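Storing a bare circuit board on a metal plate, is a plastic box okay?

Posted in Home Workshop & Small Electronics, Apr 28, 2024
157 views

Hayley Lambert

Hi all! I picked up a used control board for an old Zellitz unit and I'm trying to work out where to keep it until I get time to put it in (probably October, the way this year is going). It's a green board mounted on a flat gray metal plate, and it did not come with a cover of any kind. Right now it lives on top of a plastic box with clips down the side, because that was the nearest flat thing when I set it down, and I've gotten used to seeing it there.

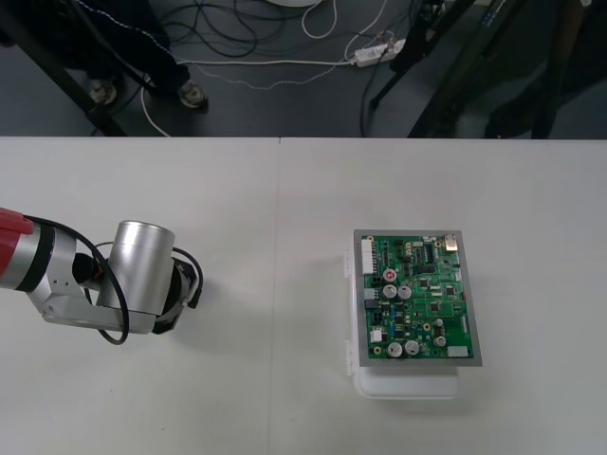 Storage and Handling

So a few things I'm not sure of. Is it fine to leave it sitting on the lid like that, or is the plastic going to zap something? I've read that plastic tubs build up static and I've also read that this is nonsense, so take your pick. Would it be better to put the board inside the box with the clips shut? And can I just lay it straight on the table when I need the box for something else? I paid $31 for it from a seller over in Pledodville and I'd really rather not buy a second one. Oh, and should I take it off the metal plate first? My brother says yes but he takes everything apart.

Thanks in advance, I'm learning as I go!

Tuấn Mai
1,197 posts

Hi Hayley! Leave it on the plate. You can pick the whole thing up by the metal edges and keep your fingers off the parts, which is most of the battle with a bare board. Every time you unscrew one there's a chance to lose a spacer or bend something, and then you have to line it all up again.

The static thing is real but people get it a bit mixed up. Ordinary plastic can hold a charge, so I wouldn't store a bare board on it or in it for months. What you want is one of those silvery static shielding bags, big enough that you can fold the end over. Bag first, then put the bag in your box, clips shut, done. I bought a pack of 10 from Brimetlow ages ago and I'm still using them (they're fine to reuse as long as they don't have holes). Don't use the pink bubble stuff on its own for storage, it doesn't shield anything.

Laying it on the table for a while is okay, plate side down. A proper mat with a ground cord is nicer. When you do have it out, look at the tall silver cans, the capacitors. They stick up higher than most of what's near them and they're the first thing to get knocked if something is dropped or dragged across. So don't stack anything on top, even in the bag. 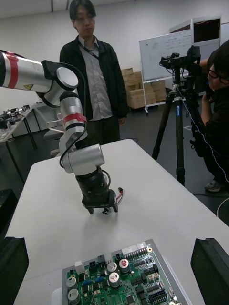
Board in its gray tray, with the silver capacitors standing up near the corners.

Also check that the tops of the cans are flat. If one is domed or there's crust around the bottom, ask the seller about it now, don't wait until October!

Brimetlow bags come in a few sizes by the way, measure the plate and not the board. I got that wrong the first time.

tripathi_fan

i keep mine in a shoebox wrapped in a t shirt and its been ok for years. had a Tripathi board in there since i moved house. never tested it though so idk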